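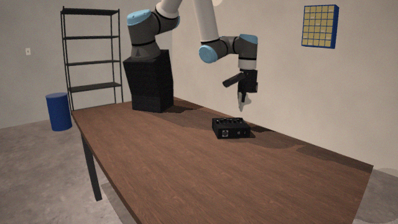
Finition des plateaux en bois massif : ce qui change dans la gamme Retia

La fiche technique de l'huile-cire Retia a été révisée. Les modifications portent sur la préparation du support, le grammage et les délais de remise en service. Elles concernent les ateliers qui traitent des plateaux de table et d'établi en essence feuillue, à l'exclusion des panneaux replaqués, pour lesquels l'ancienne fiche reste applicable jusqu'en mai.

Le ponçage final passe du grain 180 au grain 150. Un grain plus fin ferme le pore et limite la pénétration de la première couche, avec pour conséquence un film superficiel qui se raye au bout de quelques semaines. Les essais menés par Hervieu sur 74 éprouvettes de hêtre et de chêne donnent une reprise d'eau plus faible au grain 150, l'écart étant plus net sur le chêne. Sur bois de bout, on conservera le grain 180 : l'absorption y est déjà excessive et un support plus ouvert produit des taches sombres difficiles à rattraper.

L'humidité du bois doit être relevée en trois points au moins, dont un à moins d'une largeur de main de l'extrémité. Au-delà de 12 %, l'application est reportée. Les relevés à l'humidimètre à pointes restent préférables aux appareils à contact, dont la lecture varie avec la densité de l'essence.

L'application se fait toujours en 2 couches, la première à la spatule, la seconde au tampon blanc. L'excédent est retiré dans le quart d'heure. Sur les grands formats, il est conseillé de travailler par bandes dans le sens du fil, sans reprise au milieu d'une lame. Une surépaisseur laissée en rive reste poisseuse plusieurs jours et retient la poussière – le défaut le plus souvent signalé au service technique.

Délais : 24 heures entre couches à 20 °C, puis 3 jours avant usage léger. La dureté complète n'est atteinte qu'après deux semaines. Pendant cette période, ne pas poser de tapis caoutchouc ni de patins en PVC souple, les plastifiants pouvant migrer dans le film et le ramollir. Les charges lourdes à base pleine sont à éviter également : l'air ne circule pas sous l'appui et le séchage y est retardé. Des cales en feutre suffisent.

Pour l'entretien, le savon Foltum remplace le nettoyant précédent. Dilution inchangée. Les dégraissants alcalins sont à proscrire, y compris en usage ponctuel. Une rayure légère se reprend localement au tampon, après égrenage au grain 240, sans déposer le plateau. Les auréoles anciennes demandent un ponçage complet de la face.

Chiffons et tampons imprégnés : stockage sous eau ou en bac métallique fermé. Le risque d'auto-échauffement est le même qu'avec l'ancienne formule.

La référence 441 (teinte acajou clair) sera livrée par Hulwood en bidon de deux litres et demi, le petit conditionnement étant supprimé. Cette teinte doit être remuée avant et pendant l'emploi, les pigments décantant vite. Essai préalable recommandé sur une chute du même lot. Les commandes de petits bidons reçues jusqu'au vendredi 28 février seront honorées dans la limite du stock. La fiche révisée est jointe aux livraisons et peut être demandée au dépôt.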